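Das Recht auf einen leeren Tisch

Als ich vor sieben Jahren nach Tarberg gezogen bin, habe ich als Erstes einen Tisch gekauft. Ich hatte noch kein Bett und keine Lampe, aber einen Tisch. In der Sprache, mit der ich aufgewachsen bin, sagt man, ein Haus beginnt dort, wo man das Brot hinlegt. Auf Deutsch habe ich dafür keinen Satz gefunden. Man sagt hier, jemand solle »reinen Tisch machen«, und meint damit einen Streit oder alte Schulden. Ich habe diese Redewendung lange wörtlich verstanden, und ich glaube, dass man sie ruhig öfter wörtlich verstehen darf.

Mein Thema ist eine kleine Sache, über die ich mich trotzdem ärgere: In unseren Wohnungen und Büros verschwinden die freien Flächen. Ich meine nicht die Quadratmeter, von denen in den Mietanzeigen die Rede ist. Ich meine die Fläche, auf die man etwas legen kann, ohne vorher etwas anderes wegzuräumen.

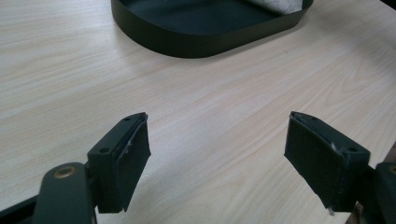

Im letzten Herbst habe ich bei der Firma Clalto gearbeitet, in der Abteilung für Übersetzungen. Dort gab es keine festen Plätze mehr. Am Morgen suchte man sich einen Tisch, am Abend musste er wieder leer sein. Man könnte denken, dass mir das gefallen hat. Es hat mir nicht gefallen. Ein Tisch, der leer sein muss, weil morgen ein anderer kommt, ist wie ein Hotelzimmer. Er ist sauber, aber er gehört zu keinem Menschen. Ich konnte dort kein Wörterbuch liegen lassen und keinen Zettel mit einem schwierigen Wort, über das ich noch eine Nacht schlafen wollte. Die Arbeit fing jeden Morgen wieder bei null an, und gegen zehn Uhr war ich schon müde.

Zu Hause ist es bei vielen Leuten umgekehrt. Der Esstisch ist zugleich Schreibtisch, Bügelbrett und Postfach. Gegessen wird auf dem Sofa, den Teller auf den Knien. Ich kenne Familien, in denen man nur noch zu Weihnachten das Holz sieht, und dann liegt eine Decke darüber.

Daran sind nicht nur die Menschen schuld. Wer in der Siedlung Ukavance eine Wohnung besichtigt, und ich habe dort zwei besichtigt, findet eine Küche, in die kein Tisch passt. Es gibt eine Theke mit Hockern. An einer Theke sitzt man nebeneinander und schaut auf den Wasserhahn. Man kann dort Kaffee trinken, aber keinen Brief schreiben und mit einem Kind keine Rechenaufgaben machen. Der Makler nannte das »modernes Wohnen«. Ich habe höflich genickt, wie man es in einer fremden Sprache leider zu oft tut.

Dazu kommt der Handel mit Ordnung. Im Möbelhaus Manríquez steht seit August ein ganzer Gang voll mit Kästen, Ständern, Haken und Schalen, und ein kleiner Schreibtisch mit Schubladenturm kostet 359 Euro. Fast alles in diesem Gang soll Platz schaffen, und fast alles davon nimmt selbst Platz weg. Ich habe dort einmal einen Behälter für Kabel gekauft. Jetzt habe ich die Kabel und den Behälter.

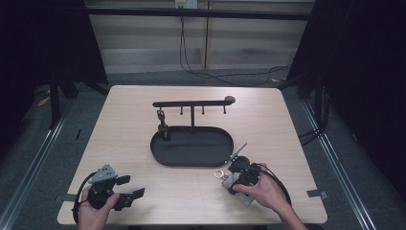 Man wird mir entgegnen, dass ein voller Tisch ein Zeichen von Leben sei. Dieses Argument nehme ich ernst. Meine Großmutter hat an einem Tisch genäht, Bohnen geputzt und die Zeitung gelesen, und er war selten ordentlich. Aber vor dem Essen hat sie alles mit dem Unterarm zur Seite geschoben – das dauerte einen Moment, und danach war Platz für alle. Der Tisch wurde benutzt. Was heute auf den Tischen liegt, wird meistens nur abgestellt: Prospekte, Ladegeräte, ein Paket, das man zurückschicken will. Zwischen Benutzen und Abstellen liegt für mich der ganze Unterschied.

Was wünsche ich mir also? Von den Architekten eine Küche, in der ein Tisch stehen kann, etwa 100 Zentimeter breit, mit Stühlen auf beiden Seiten. Von den Firmen, dass ein Mensch, der jeden Tag kommt, einen Platz behalten darf und dort auch einmal etwas vergessen kann. Von mir selbst, dass ich die Post am selben Abend öffne. Das Letzte gelingt mir bisher schlecht. Während ich diesen Text schreibe, liegt links neben mir ein Brief von der Hausverwaltung, und ich weiß schon, was darin steht.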